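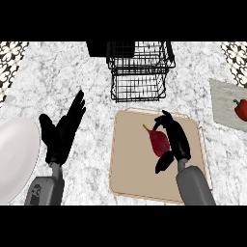

Kanyarat Saithong wrote to me that I should stop sneering at open kitchens, because hers had been the best money she ever spent and I plainly didn't cook for anyone. She was answering a short grumble of mine from August. She has a point about the sneering. I do cook for people, though, most nights, and I still think the wall between the kitchen and the rest of the house was a good idea that we gave up too cheaply.

Her case is the usual one, put better than usual. She can talk to her guests while she chops. She can keep an eye on the kids. The light from the back windows gets all the way to the front door. Before the wall came down she felt like hired help in her own home, passing plates through a doorway while everyone else laughed at something she hadn't heard.

I believe all of that. What I doubt is how long it stays true after the first party.

My sister-in-law took out her wall when she moved to Plornport. The contractor's bid came with a drawing in which a woman stood at an island holding a glass of wine and a man leaned on the other side of it holding another. There were no pots in the drawing. For the first few months she described the new room in much the same words as Kanyarat does. By the second winter she was frying fish on a camp stove on the back porch, in a coat, so that the couch wouldn't smell of it.

Smell is the complaint people laugh at, and I think it's the serious one. A closed kitchen holds on to its onions. An open one gives them to the curtains, the coats by the door and the bedroom upstairs if the stairs happen to run up from that end. The trade's answer is a bigger fan. She bought a Fumus hood, and the installer told her it would handle anything. It handles a good deal, at a volume that ends all conversation within 3 yards of it. So she has a room designed for talking while cooking, in which she can do one or the other.

Then there's the mess. I grew up with a door I could shut on a sink full of pans. You ate, you sat, you had coffee, and the pans waited where you couldn't see them. Now the pans come to dinner. The fix for this, if you read the brochures, is a second kitchen. Trelell Homes, which is putting up 37 houses on the old orchard road near me, offers what it calls a "prep pantry" as an upgrade. It has a sink, a range, a counter and a door. I went through the model house in the early afternoon and stood in that pantry for a while – it is 800 or so dollars' worth of cabinets and a great deal of markup – and it was, in every way I could find, the kitchen I had as a boy. You pay to lose the wall and then you pay to get it back six feet further along.

The saleswoman said buyers loved it. I'm sure they do. I'd have loved it too.

What bothers me more than the cost is how little anyone is asked about how they eat. A household that lives on salads and takeout can have its kitchen in the hallway for all the harm it will do. A household that simmers stock for hours on a weekend, or has a teenager who makes grilled cheese at midnight while somebody is trying to sleep, needs something else. Yet every floor plan I've been handed in the past few years shows the same big room. Chaimongkol, the remodeling firm that did two houses on my street, wouldn't even price mine with the wall left in until I asked a third time. The man kept saying "resale." I'm not selling.

And resale is a strange thing to cook for. It means arranging your stove to please a person you've never met, who will probably rip it out.

Kanyarat's best argument is the one about being shut away, and I don't want to slide past it. Plenty of those old kitchens were built small and dark on purpose, for a wife or a maid who wasn't expected to join in. If that's the wall we're talking about, take a hammer to it. But a bad room can be made into a better room. Mine has a window over the sink, a table that seats four and a radio. People wander in and lean on things. When I want them out, I close the door, and when the door is closed the fish stays on my side of it.

She says she'll have me over to change my mind. I've said yes, and I've asked what she's making.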